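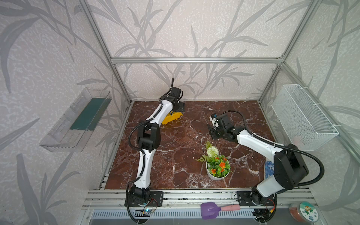 Progress report: ledger reconciliation workbook
Prepared for the finance operations manager, Zonow
August 23, 2026

Status

The Brornenura workbook now handles the full intercompany ledger for both entities, Cârstea and Delia. The old process used one worksheet per entity, with lookup formulas copied down by hand at each close. Those sheets have been replaced by a single query that reads the monthly export files from a folder, appends them, and loads the result to one table. The copied formulas are gone. Two of the four planned work items are complete, one is in testing, and one has not started.

Work completed

Import. The export from the accounting system writes dates as text in two different orders, depending on which entity produced the file. The query now reads the entity code first and applies the matching locale before changing the column type. Before this change, dates with a day value of 12 or lower were converted without an error but with day and month swapped. The July close was rerun with the corrected import and 1166 rows moved to a different period. None of these affected the year-to-date balance, but the monthly comparison was wrong on both sides and has been reissued.

Matching. Rows are paired on a key built from the document number, the currency code and the absolute amount. Leading zeros in the document number were being dropped when a file was opened and saved in Excel before import, so the key now pads the number to a fixed width. Document numbers are trimmed and cleaned first. One entity's exports carry a nonbreaking space at the end of the field, and TRIM alone does not remove it; a SUBSTITUTE on character 160 was used in the old sheets and an equivalent replace step is in the query.
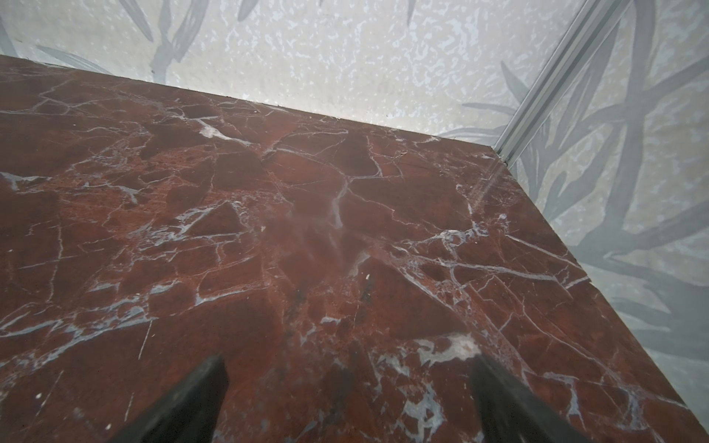
After padding, 2369 rows matched on the first pass in the July test file. The remaining rows fall into two groups: timing differences, where one entity posted before the cutoff and the other after, and split postings, where one invoice on the Cârstea side corresponds to several lines on the Delia side. Timing differences are now listed on their own tab with the posting date from each side. Split postings are grouped by document number and compared in total, with the tolerance read from a named cell on the Settings tab.

Work in testing

Exchange rates. The rate table is loaded as a separate query and merged on currency and date. Weekends and holidays have no rate, so an exact merge returns null for those dates. The test version sorts the combined list by currency and date and fills down within each currency. A first attempt filled down across the whole table and carried the last rate of one currency into the first rows of the next. The fill now runs inside a grouped table. Results agree with the manual rates for July except for rounding in the last decimal place. A decision is needed on whether to round each line or the total.

Open issues

Refresh time is nearly 4 minutes on a standard laptop. Most of that is the merge against the rate table, and buffering the smaller table has not yet been tried.

The folder path is still hard-coded in the first step and will fail for any user whose shared drive is mapped to a different letter. It should be moved to the Settings tab before the workbook is handed over.

Two users have sorted the output table and typed comments in the column next to it. The comments do not follow their rows when the table is refreshed. Until a comment table keyed on document number is built, comments should be kept in a separate file.

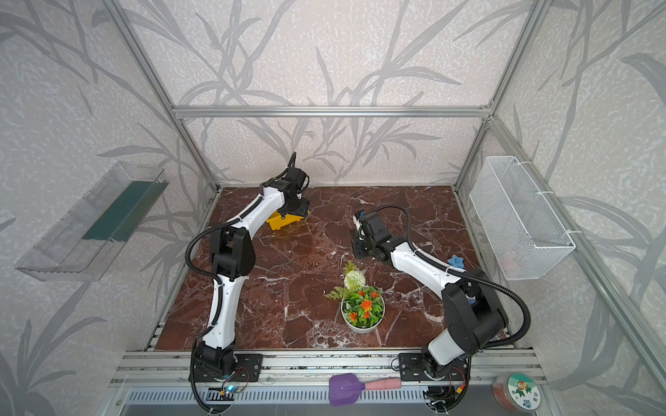 Plan for September

Finish the rate testing and apply the rounding decision. Move the folder path to Settings. Start the fourth work item, the aging summary, using a PivotTable on the unmatched rows with buckets by days since posting. Run the August close in parallel with the old workbook and report any difference by document number. No change to the approved hours is requested at this time.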